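Keep the Tea Box

Print this article | E-mail this to a friend

When the break room at our Purkby office was redone in November, the tea box went into a cupboard and a plastic rack of 33 slots took its place. I would like the box back, and I think most offices and a good many homes would be better off with one.

A tea box limits you. Ours has three compartments, so you buy three kinds of tea: a black, a green and something without caffeine. When a row gets low you can see it, and you fill it. The rack holds flavors that were bought once and never finished. I threw out five kinds last Friday, all of them stale.

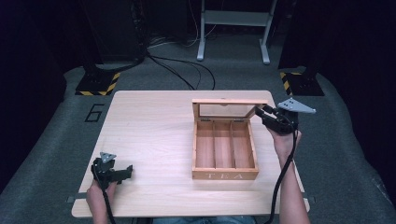
People say a box like this is only for show. The clear panel in the lid lets you check what you have without lifting anything, and a closed lid keeps dust and crumbs off the bags. The rack does neither. It also takes up twice the counter, next to a sink where it gets splashed.

The other complaint is that bags slide around when the rows aren't full. They do a little. Stand them on edge and pack them closer together.

I don't care much who makes it. Comari sells one and so do plenty of others. Buy plain wood, skip the liner, and wipe it out before you refill it. Then stop buying tea you don't drink.

Print this article | E-mail this to a friend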